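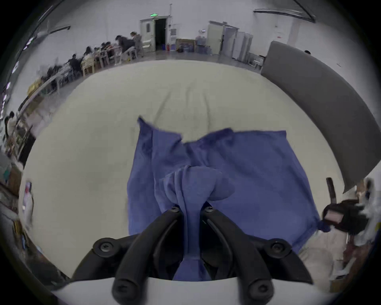 布はどうやってできているの?
小学生のための布のはなし

文 ダルマワン・ハリム(Darmawan Halim)

みなさんは今、何を着ていますか。シャツですか。セーターですか。くつ下もはいていますか。着ているもののほかにも、家の中には布がたくさんあります。カーテン、ふとんのカバー、タオル、ふきん、ハンカチ、かばんのうらがわ。朝おきてから夜ねるまで、私たちはほとんどいつも布にさわっています。ねているあいだもさわっています。

でも、布が何からできていて、どうやって平らな形になったのか、考えたことはありますか。私は子どものとき、布は紙のように、大きなきかいから平らなまま出てくるものだと思っていました。祖母にそう言ったら、祖母は笑って、古いシャツのはしをほどいて見せてくれました。布の中から糸が一本、するすると出てきました。私はとてもおどろいて、そのシャツを半分ぐらいほどいてしまい、あとで母にしかられました。

このページでは、布のことを、はじめから順番に説明します。むずかしいことばには説明をつけますから、ゆっくり読んでください。

1 せんい(繊維)

布をほどくと糸になります。では、糸をほどくと何になるでしょうか。

糸のはしを、つめの先で少しずつほぐしてみてください。ふわふわした、とても細い毛のようなものが出てきます。これを「せんい」といいます。せんいは、布のいちばんもとになる材料です。

せんいには、いろいろな生まれのものがあります。

植物から生まれるせんいでは、綿(めん)が有名です。綿は「ワタ」という植物からとれます。ワタの花がさいたあとに実ができて、その実がじゅくすとはじけて、中から白いふわふわが出てきます。このふわふわは、種のまわりに生えている毛です。Tシャツやハンカチには綿がよくつかわれています。麻(あさ)も植物のせんいですが、こちらは、くきの中にある長いせんいをとり出してつかいます。麻の布はさわるとさらっとしていて、夏の服に向いています。

動物から生まれるせんいもあります。羊の毛は「ウール」とよばれます。ウールの毛はちぢれているので、毛と毛のあいだに空気がたくさん入ります。空気は熱をつたえにくいので、ウールのセーターはあたたかいのです。それから、絹(きぬ)があります。絹は、カイコという虫が作る「まゆ」からとります。カイコは口から細い糸をはき出して、自分の体をぐるりとつつみます。一つのまゆの糸はとても長くて、とちゅうで切れずにつながっています。ワタの毛やウールとくらべると、この長さは絹の大きなとくちょうです。

そして、人間が工場で作るせんいもあります。ポリエステルやナイロンという名前を聞いたことがありますか。おもに石油から作った材料をとかして、小さなあなから押し出して、細く引きのばします。ところてんを押し出す道具を知っている人は、あれを思い出してください。あれよりずっとずっと細いあなです。

服のうちがわに、小さな白い札がぬいつけてあることがあります。そこに「綿」とか「ポリエステル」とか、割合といっしょに書いてあります。二つの名前がならんでいるときは、ちがうせんいをまぜて使っているという意味です。

2 よる、ということ

ワタの毛を手でひっぱると、すぐにちぎれます。力はいりません。でも、綿の糸はなかなか切れません。同じ材料なのに、ふしぎですね。

ひみつは「より」にあります。よるというのは、ねじることです。せんいを細長くそろえて、くるくるとねじると、せんいとせんいがおたがいに強くおし合います。すると、こすれる力(まさつ)が大きくなって、すべってぬけることができなくなります。

家でためすことができます。ティッシュペーパーを細長くさいて、そのままひっぱってみてください。すぐに切れます。次に、同じはばのティッシュを、しっかりねじってからひっぱってみてください。さっきより強い力がいるはずです。日本には「こより」という、紙をねじって作るひもがあります。私は日本に来てはじめてこよりを見ましたが、紙がこんなに強いひもになるのかと、何回もひっぱってためしました。

よりには向きがあります。糸をたてに持ったとき、ねじれの線がアルファベットのSのまん中と同じ方向にななめになっていれば「Sより」、Zのまん中と同じ方向なら「Zより」といいます。右とか左とか言うと、見る人によってまちがえることがありますが、SとZなら、糸をさかさまにしても同じに見えます。うそだと思う人は、紙にSと書いて、紙をさかさまにしてみてください。

昔の人は、糸を作るのに「つむ」という道具を使いました。こまのように回る棒です。回る力でせんいをねじりながら、少しずつ糸を長くしていきます。そのあと、車輪のついた「糸車」がひろまりました。ねむりひめのお話で、おひめさまが指をさしてしまうのは、このつむです。糸車のはりだと思っている人が多いのですが、お話によって少しちがうので、自分の家の本でたしかめてみるのもおもしろいと思います。

3 おる布

さて、糸ができました。糸はまだ線です。線をどうやって平らな面にするのでしょうか。大きく分けて、おる方法と、あむ方法があります。

まず、おる方法です。おった布を「織物(おりもの)」といいます。

織物には2種類の糸がいります。たての方向にはる糸を「たて糸」、横の方向に通す糸を「よこ糸」といいます。はじめに、たて糸をたくさん、ぴんとはってならべます。そこに、よこ糸を通していきます。たて糸の上、下、上、下、と交互に通します。はしまで行ったら、おりかえして、今度は下、上、下、上、と前の段と反対に通します。これをくりかえすと、布になります。

この、いちばんかんたんなおり方を「平織り(ひらおり)」といいます。ハンカチやふきんをよく見ると、小さな四角がこまかくならんでいるのが分かります。虫めがねがあれば、もっとよく分かります。

よこ糸の通し方をかえると、ちがう布になります。たとえば、たて糸2本の上を通って、次の1本は下を通る、というようにして、段ごとに一つずつ場所をずらしていくと、布の表にななめの線があらわれます。これは「綾織り(あやおり)」です。ジーンズをはいている人は、ひざのあたりをよく見てください。ななめの線が見えるでしょう。また、糸が上に長く出ているように織ると、光がきれいに反射して、つやつやした布になります。これは「しゅす織り」です。つやつやしてきれいですが、長く出ている糸は、つめなどにひっかかりやすいです。

布をおる道具を「はた」といいます。たて糸を一本おきに手で持ち上げるのは、とてもたいへんです。はたには、たて糸を半分だけ一度に持ち上げるしくみがあります。足でふみ板をふむと、たて糸の半分が上がって、上の糸と下の糸のあいだに三角のトンネルができます。そのトンネルに、よこ糸をまいた「ひ」という道具を、すーっとすべらせます。もう一つのふみ板をふむと、今度は残りの半分が上がります。

私は前に、ヒルナウ(Hirnau)という町の織物教室で、はたを使わせてもらったことがあります。作ったのは細長いマフラーです。たて糸は464本ありました。464本を一本ずつ、はりのあなのような小さなあなに通すのです。私は朝の9時に始めて、とちゅうで一本とばしたことに気がついて、そこまで全部やり直しました。おり始める前に、その日は終わってしまいました。先生は「一本まちがえると、マフラーのはしからはしまで、線になって見えますよ」と言いました。やり直してよかったです。でも目がつかれて、夜になっても、目をとじると糸が見えました。

4 あむ布

次は、あむ方法です。あんだ布を「編物(あみもの)」といいます。「ニット」ともいいます。

織物には、たて糸とよこ糸がいりました。でも手であむときは、糸は一本だけでも布ができます。糸で小さな輪を作って、その輪の中から次の輪を引き出します。そのまた輪の中から、次の輪を引き出します。輪と輪が手をつないでいるようなものです。

Tシャツは織物だと思いますか、編物だと思いますか。教室で子どもたちに聞くと、「織物」と答える人が多いです。でも、ふつうのTシャツは編物です。とても細い糸を、きかいでこまかくあんであります。虫めがねで見ると、表にはアルファベットのVのような形がならんでいます。

おった布とあんだ布は、ひっぱってみるとすぐにちがいが分かります。ハンカチをたてにひっぱっても、横にひっぱっても、あまりのびません。Tシャツはよくのびます。編物の糸は輪になってまがっているので、ひっぱると輪の形がかわって、そのぶん布がのびるのです。はなすと、輪がもとの形にもどろうとして、布もちぢみます。くつ下が編物なのは、足の形に合わせてのびるからです。もしくつ下をふきんのような織物で作ったら、かかとのところでつっかえて、はきにくいでしょうね。

では、ハンカチをななめにひっぱるとどうなりますか。やってみてください。たてや横のときより、よくのびるはずです。糸がのびたのではありません。たて糸とよこ糸でできた小さな四角が、ひしがたにつぶれて、布の形がかわったのです。この方向を「バイアス」といいます。服を作る人は、このことをよく知っていて、やわらかくまがってほしいところには、わざと布をななめに切って使います。

そのほかに、おりもあみもしない布もあります。「フェルト」は、羊の毛にお湯とせっけんをつけて、こすって作ります。羊の毛の表面には、うろこのようなものがあって、こすっているうちに毛がからまって、はなれなくなります。ウールのセーターをまちがった方法であらうと、小さくかたくなることがありますが、あれも同じことがおきているのです。私も一度やりました。気に入っていたセーターが、となりの家の五才の子にちょうどいい大きさになりました。

5 しわはどうしてできるの

布を手でぎゅっとにぎってから、ひらくと、しわができます。しわができやすい布と、できにくい布があります。

綿や麻はしわになりやすい布です。綿や麻のせんいの中には、目に見えないとても小さなつぶのつながりがならんでいて、となり同士がゆるく手をつないでいます。布がまがると、この手がはなれて、まがったままの場所で新しくつなぎ直すことがあります。すると、手をひらいても、布はもとの平らな形にもどれません。これがしわです。

水は、この手をはなすのを助けます。ですから、綿のシャツをあらって、丸めたままにしておくと、かわいたときにひどいしわになります。ほす前にパンパンと広げるのは、手がつなぎ直される前に、平らな形にしておくためです。アイロンも同じ考えです。きりふきで水をかけて、熱をあてながら平らにのばすと、せんいは平らな形でおちつきます。アイロンはとても熱いので、かならず大人といっしょに使ってください。

ウールはしわになりにくい布です。毛がばねのようにちぢれているので、まげても、もどる力があります。ポリエステルもしわになりにくいです。学校のせいふくには、ウールやポリエステルがよく入っています。

6 布に色をつける

ワタの実の中の毛は、たいてい白か、うすいクリーム色です。羊の毛も白いものが多いです。そこに色をつけるのが「そめる」という仕事です。

絵の具でぬるのと、そめるのとは、少しちがいます。そめるときは、色のもと(染料・せんりょう)が水にとけて、せんいの中まで入っていきます。そしてせんいとくっつきます。うまくくっつけば、あらっても色があまり落ちません。

昔は、植物や虫や貝から色をとりました。たまねぎの茶色い皮をなべで煮ると、黄色やオレンジ色のしるができます。アカネという植物の根からは、赤がとれます。

青は、昔から特別な色でした。青い花はたくさんありますが、花の青い色で布をそめても、すぐに色がぬけてしまいます。じょうぶな青をくれるのは、「藍(あい)」とよばれる植物です。おもしろいことに、藍の葉は緑色です。葉の中に、青のもとになるものがかくれています。

藍の青は、そのままでは水にとけません。とけないと、せんいの中に入れません。そこで、そめる人は藍を発酵(はっこう)させます。発酵というのは、目に見えない小さな生きもののはたらきで、ものがかわることです。みそやヨーグルトも発酵で作ります。発酵した藍のしるは、青ではなくて、黄色っぽい緑色や茶色をしています。そこに白い布を入れて、しばらくして引き上げると、布も黄緑色に見えます。それが空気にふれると、だんだん青くかわっていきます。空気の中の酸素(さんそ)が、かくれていた青をもとにもどすのです。

一回だけそめると、うすい水色です。何回もつけては空気にあて、つけては空気にあてると、こい青になります。日本では、こさによって名前がちがいます。うすいものから「かめのぞき」「浅葱(あさぎ)」「はなだ」「紺(こん)」など、いろいろあります。かめのぞきというのは、藍の入ったかめを、布がちょっとのぞいただけ、という意味だそうです。私はこのことばが大好きで、日本語のノートの一ページ目に書いてあります。

私の生まれた国では、「バティック」という布が有名です。とかしたろうを布の上において、もようをかきます。ろうのついているところには、染料が入りません。そめたあとで熱いお湯に入れると、ろうがとけてとれて、そこだけもとの色が残ります。祖母は、ろうの入った小さななべの前にすわって、長い時間、手で点をかいていました。点は息をとめてかくのだと言っていました。

7 家でできる小さな織物

むずかしい道具がなくても、布をおることができます。やってみましょう。

用意するもの
・かたいダンボール(たて17センチ、横は自分の手のひらぐらい)
・たこ糸(たて糸にします)
・すきな色の毛糸
・はさみ
・太くて先の丸い毛糸用のはり
・じょうぎとえんぴつ

作り方
ダンボールの上のはしと下のはしに、1センチごとに小さな切りこみを入れます。上と下の切りこみの場所をそろえてください。

たこ糸のはしを、左上の切りこみにはさみます。うらにセロハンテープでとめておくと、ぬけません。糸を下の切りこみまでのばして、ひっかけて、となりの切りこみに出し、また上にのばします。これを右のはしまでくりかえします。強くひっぱりすぎると、ダンボールがまがってしまいます。指ではじいて、少しぴんとするぐらいがちょうどいいです。

毛糸をはりに通します。たて糸の上、下、上、下と通します。はしまで行ったら、おりかえして、前の段で上を通ったところは下を、下を通ったところは上を通ります。

二、三段おったら、フォークで毛糸をとんとんと下に寄せてください。すきまがつまって、布らしくなります。

おりかえすときに毛糸を強くひっぱると、布のまん中がだんだん細くなって、すな時計のような形になります。はじめての人はほとんどこうなります。よこ糸を山のようにななめにゆるく通してから、フォークで下げると、はばがそろいます。

すきなところで毛糸の色をかえると、しまもようになります。糸のはしは、5センチぐらい残しておいて、あとではりを使っておった布の中にかくします。

上までおれたら、たこ糸を切りこみからそっとはずします。コップの下にしくコースターや、人形のしきものになります。大きいものを作りたい人は、ダンボールのかわりに、木のがくぶちを使うといいです。ただし毛糸がたくさんいります。私はざぶとんのカバーを作ろうとして、毛糸を300グラム買いましたが、足りませんでした。

8 よくある質問

タオルはどうしてもこもこしているのですか。
タオルは織物ですが、たて糸が二つの組に分かれています。片方はぴんとはって、もう片方はゆるくしておきます。ゆるいほうの糸が表に出て、小さな輪になります。輪がたくさんあると、水をすうところがふえます。タオルの輪がひっかかって長く出てしまったときは、ひっぱらないで、はさみで切ってください。切っても布はほどけません。

ジーンズのうらはどうして白っぽいのですか。
ジーンズの布は、たて糸を青くそめて、よこ糸は白いままおってあることが多いです。綾織りなので、表には青いたて糸が多く出て、うらには白いよこ糸が多く出ます。

古くなった布はどうしますか。
ぞうきんにしたり、小さく切って別のものに作りかえたりします。日本には「さき織り」といって、古い布を細くさいて、それをよこ糸にして新しい布をおる方法があります。さっきのダンボールのはたでも、毛糸のかわりに古いTシャツを細く切ったものでできます。切る前に、そのTシャツを切っていいかどうか、おうちの人に聞いてください。

ことばのまとめ
せんい……糸のもとになる、とても細い毛のようなもの。
より……糸をねじること。また、そのねじれ。
たて糸……はたにはじめにはっておく糸。
よこ糸……たて糸のあいだを通す糸。
ひ……よこ糸をまいて、たて糸のあいだをすべらせる道具。
バイアス……布のななめの方向。
染料……布や糸に色をつけるもの。

次の回は「ボタンとファスナー」です。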